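Hutora Community Center Opens Snack Exchange Table

The Hutora Community Center has opened a snack exchange table in its ground-floor lounge, giving residents a place to leave sealed packaged food they do not plan to eat and to pick up something else in its place. The table opened to the public on 30th May and will remain available during normal building hours through the end of the summer program.

The exchange follows a trial held at the center's Ustine Street annex in February. During the trial, the annex received 60 packages in its first week, most of them crackers, chips and wrapped sweets left over from family gatherings and office events. Staff at the annex reported that the majority were claimed within a day or two of being set out.

"People buy a large variety box, eat the two flavors they like and leave the rest in the cupboard," said Younes Ouali, program coordinator for the Hutora center. "We wanted a simple way for those packages to reach someone who will enjoy them. There is no form to fill out and no card to show."

Under the rules posted in the lounge, all items must be factory sealed, within their printed date and labeled with a full list of ingredients. Homemade food, opened multipacks with unlabeled inner bags, and anything requiring refrigeration cannot be accepted. Visitors may take up to 2 items per day, whether or not they have brought anything to exchange. Larger donations should be taken to the front desk, where they will be stored and put out in smaller quantities.

Parents and guardians are reminded that the table holds products containing nuts, milk, wheat and soy. The center does not sort items by allergen and asks all visitors to read the label before opening a package. Children under 10 should be accompanied by an adult when choosing from the table.

Center staff check the table each morning and again before closing. Items past their date are removed, and torn or leaking packages are thrown away. Empty cartons are flattened and placed in the paper recycling bin beside the lounge door – visitors who empty a box are asked to do the same. 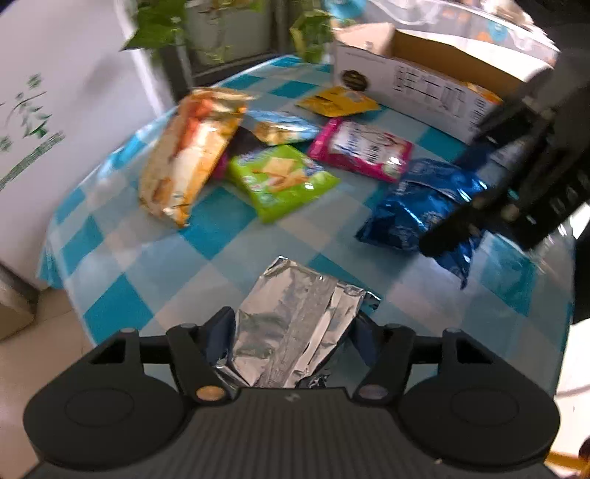

Snack bags, packets and an open carton on a round table with a blue-and-white checkered tablecloth.

The center will review the exchange at the end of the summer and decide whether to continue it on a permanent basis. A second table is under consideration for the Stelmakh branch, which currently has limited space in its entrance hall and would need to move a display case before one could be installed. The Zirnura branch has declined to take part this year while its kitchen is being renovated.

Organizations wishing to donate more than 20 items at one time are asked to contact the program office at extension 1698 before delivery, so that shelf space can be set aside. Individual residents do not need to call ahead.

The lounge is located to the left of the main entrance and can be reached by ramp from the parking lot. Copies of the exchange rules are available at the front desk.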